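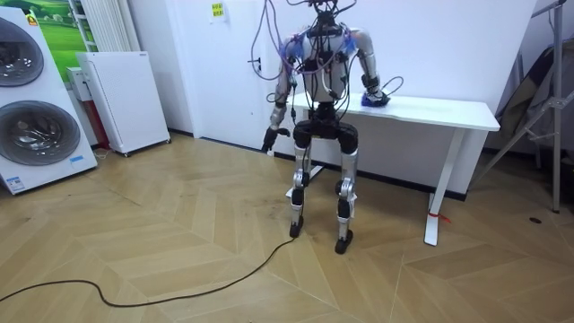
**Small Workrooms, session 4 – desks and floors**

Notes for anyone who missed it. Geetha Chacko taught first half, Seema Kaushik the second. Bring last week's sheet.

### Desk surfaces

- Clear the top before wiping. All of it, not just the front half
- Soft cloth, wrung out well. Mild soap, no scouring pads on white
- Wipe with the long side, then the edges. Edges get forgotten
- Dry with a second cloth – streaks show badly on white
- Check underneath for drips, esp. where the legs meet the top

Reading: Pattinasarany handout, p. 20. Skip the table on stains, its out of date.

### Where the desk goes

Against a wall is fine in a small room. Leave space to pull a chair out and turn. Look at the legs before moving anything: tags, ties, loose feet. Lift, don't drag. Two people.

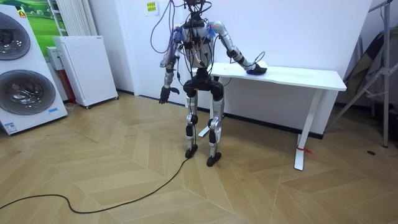 *White desk on herringbone wood, red tie or tag low on the leg.*

### Wood floors

Sweep first, along the boards. Herringbone has no single direction so pick one and work back toward the door. Damp mop only. Felt pads under metal feet, replace in June. 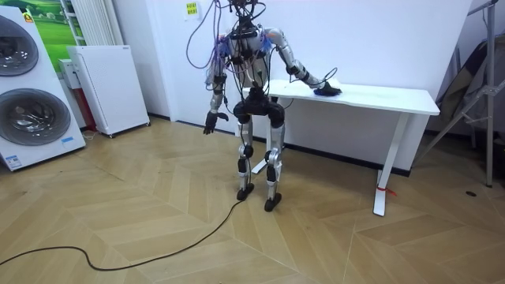
**What if the desk rocks after it's been moved?**
Check the floor with a level first, then adjust or pad the short leg. Tightening the bolts comes last.

### Cables and loose items

Sort cables before you sweep, every time. Anything lying across open floor gets lifted and coiled or run along the wall. The long black one curving off to the left is the sort I mean – a broom will catch it. Small things left on the desktop go in a tray untill the top is dry.

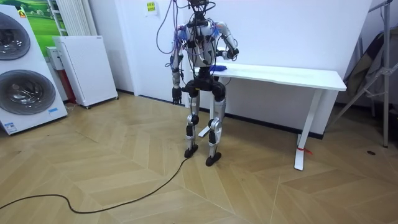
Homework is the room plan, one page, pencil OK. Mark the door, desk, outlets and every cable run. A line like the black cable across the wood should be drawn as it really lies, bends and all, then a second line in color for where you'd put it. Hand in to Poonam Lodhi. Geeta Agarwal has spare graph paper.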